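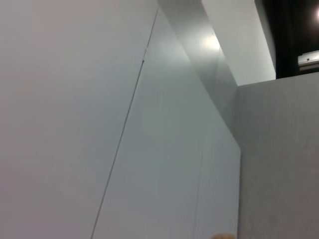
Is it worth to pay more for a wrist camera with better exposure control, if the arm and the gripper stay the same? For pale and smooth surfaces I would say it is worth it, and for ordinary boxes on a dark table you can keep the cheap one.

Home | Notes | Arms | Grippers | Cameras | About

2024-10-29
by Ho-yin Lui

I have now used two small cameras at the wrist of the same arm, the Nullis and the Rendden. The arm is a Pavix with six joints, and I bought it second-hand in May. The controller is also from Pavix. I did not change it during the comparison, so that only one thing was different at a time. My colleague wanted me to test the new gripper in the same week, but I refused this, and I will write about the gripper separately.

The task was boring on purpose. The arm moves close to a surface, stops, and my program must find the edge where one surface meets another. On a printed checkerboard every camera is good. White panels next to gray partition fabric are more difficult, and my office has plenty of both. A fine dark seam between two pale panels can disappear completely when the exposure is a little too high. If there is a small nick in the seam, I am always happy, because the program has something to hold on to.

The Nullis costs less and has automatic exposure which I could not switch off. When a lamp comes into the view, even in the corner, it makes everything else darker, and the edge finder needs some moments before it trusts the picture again. Shiny gray strips are the worst for it. The reflection of the lamp moves when the wrist moves, and my program took this bright spot for a feature and followed it. I lost one evening to this before I understood what was happening.

With the Rendden I can fix the exposure by hand. I set it once in the morning and left it so. I recorded 3,000 frames with each camera, on the same path and at the same speed. With the Nullis, the program lost the seam in nearly 32 percent of them. With the Rendden it was 15 percent. I expected a bigger difference, to be fair, but half is already a lot when you have to stand beside the arm and press the reset button.

Some smaller things I noticed:

The Rendden's cable is stiff and pulls on the wrist at the last joint. I had to make a bigger loop and fix it with two straps.

The Nullis weighs less, and I could feel this when I moved the arm by hand in free mode. For a small arm it matters more than I thought.

Colors are better on the Nullis. With the Rendden, white surfaces came out slightly green until I corrected the white balance, and the menu for this is hidden very deep.

Both of them have trouble with felt-like fabric from near. The texture is so fine that the focus goes forward and back. I solved it by fixing the focus at one distance, but then the fingertips of the gripper are not sharp anymore. I am still not sure what is the better choice here.

For the moment the Rendden stays on the arm. The Nullis will go on a stand at the side of the table, where the light is constant and its automatic exposure has less to do. Next I want to try a ring light with a diffuser, and repeat the same path with the wrist tilted a little more.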